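Dear Hortensia,

Thank you for your patience with this report, and for the kind note you sent with the second instalment of the grant. I had meant to keep this to a page, but it has been a full few months and I would like you to have the whole of it.

## Where we are

When we wrote in November, the returned and donated medicines were still living in the corridor behind the Lozano Street day centre, in whatever they had arrived in: carrier bags, shoe boxes, a suitcase with a broken zip. Your money has paid for shelving, a lockable cabinet, a label printer and Flor Yupanqui's hours, and the corridor is now a corridor again. It is lovely to be able to push a wheelchair down it!

We have sorted 186 packets so far. Of these, 99 were out of date or had no date we could make out, and have gone to the pharmacy for disposal. The rest are being listed before they follow. I should repeat what we said in the application, as one of your trustees asked about it: nothing handed in is ever given out again to anybody. The point of the listing is to learn what people in our neighbourhood keep at home, so that Abelardo Quispe can plan his home safety visits around it.

## What we have learnt

Mostly we have learnt that people hold on to painkillers. There are a great many of them, bought in a great many countries, and often the family member who could read the packet has moved away or died. Abelardo tells me that the conversation he has most often on a visit is about two remedies being taken together that turn out to share an ingredient. He now brings a large-print sheet with the common ones written in English and Spanish, and we would like to add Chinese, as a good part of what comes in is printed in it.

Csenge Kozma has taken over the written record. She copies down the ingredients exactly as they stand on the packet, leaves a gap where a sticker or a tear hides something, and passes the gaps on to our pharmacist, Nidia Valderrama, to look at. It is slow work, and I did wonder at first whether we needed quite so much care over things that are going to be destroyed. I have come round to her way of doing it. A guess in the record is worse than a blank, and the blanks are usually filled within a fortnight. 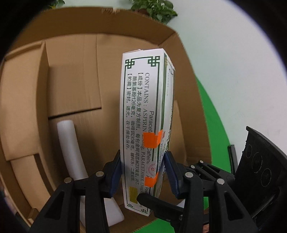

**Medicines at Home Team, Pimska Community Health**

The carton with the green knots in its corners is a good one for showing what Csenge is up against. The English line gives aspirin and paracetamol, and caffeine comes into it too, but the orange stickers get in the way of some of the print. The Chinese rows are fuller and give the three amounts - 230 mg of aspirin, 126 mg of paracetamol and 30 mg of caffeine - and the storage line asks for it to be kept sealed, out of the light and somewhere dry. Packets that name more than one painkiller now get their own column in the record, which was Nidia's idea and a very sensible one.

## Money and what comes next

Spending is on course. The shelving came in a little under the quote from Flakero, and with your agreement we would like to put the difference towards having the large-print sheet properly translated and checked. The Uka estate has asked whether we would hold a collection morning there, and Abelardo has 21 households down for visits over the summer, which will keep him busy.

The one thing behind schedule is the short talk for carers. We had hoped to give it in the spring, but the hall was not free and then Flor was away. It is being rearranged, and I will write as soon as the room is confirmed. You and any of the trustees would be very welcome to come along, and there will be cake.

With warm thanks from all of us,

The team at Pimska
July 2, 2026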